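Angate workshop trials: progress report, May
To: Gönül Dursun, equipment fund
From: Alper Altıntaş

Gönül, you asked for two pages and no surprises. I can manage the two pages.

Where the money is

Of the equipment line, 3206 pounds is left. It was going to be more, but the replacement fingertips came in dearer than Stivex first quoted. Their salesman called the change "an alignment with current pricing", and I have been trying to work that phrase into my own conversations ever since. The invoice is with Bülent Yazıcı in accounts, who has sent it back twice for want of a purchase order number that he himself issues. We expect a third round.

The gloves are the item I got most wrong. I put them down as a one-off. They are a consumable, like printer ink, and I should have listed them under that heading from the start. İlker Aydoğan now keeps a tally on the cupboard door and has ordered 60 pairs, which got us a discount and also means the cupboard no longer shuts.

What we have been doing

The spring work has been reaching and turning jobs under a fixed top: cranks, knobs, latches, anything a person would do by feel while sitting on the floor and swearing. İlker has run 200 crank trials so far. The results are in the shared folder, in a spreadsheet with more tabs than I would have chosen. Short version: gripping the handle is fine, letting go at the right moment is less fine, and a full turn is good on the mornings when it is good. I would not put a success rate in front of the trustees yet. Ngan-ling Chang thinks we could have an honest one by the end of the summer if we stop changing the handle.

We have stopped changing the handle.

What we would like to buy

First, a proper cable management kit. The cheapest sensible one is from Coşkun and costs 1421 pounds including the ceiling rail. I know how that sounds. At present we use hook-and-loop ties and good intentions, and İlker spends the first part of every session working out which lead belongs to which wrist. I would rather pay a rail to do this than pay İlker.

Second, spare wrist sensors. We have none. If one goes, we stop until another arrives, and the last delivery estimate from Stivex was given in "working weeks", a unit I had not met before. One spare would do. Two would let me sleep. The quote is due on Friday and I will forward it without comment.

Third, and this one can wait until the next round, better lighting. The single strong lamp was a stopgap and has become part of the furniture. It throws hard shadows on the wall, and Ngan-ling suspects they upset the vision side more than we have been admitting. Two soft panels would be a modest spend. She has offered to try bedsheets in the meantime.

What we are not asking for

The second robot. I know it was in the original plan, and I know Atness have rung you directly about their end-of-year offer, because they rang me afterwards to say how well it had gone. We could not use it properly at the moment. There is nowhere to put it, there are not enough of us to run it, and the service contract costs more each year than my car is worth. Please move that line to the following year, or at least stop answering their calls.

Decisions needed from you

Approval for the Coşkun kit, as it is over my signing limit.
A yes in principle on one spare wrist sensor, price to follow.
A word with Bülent about the purchase order number, in whatever tone you think best.

I am in the workshop most afternoons until half past four if you want to come and see it turn the crank. Ring first, so that we can clear you a chair.

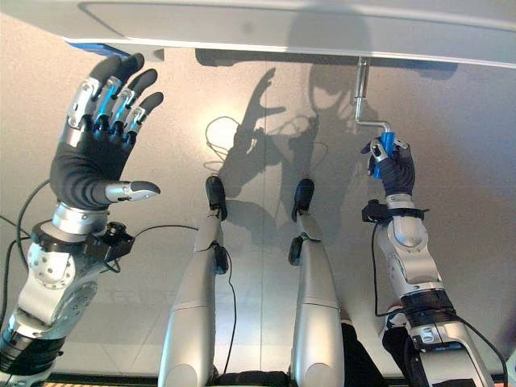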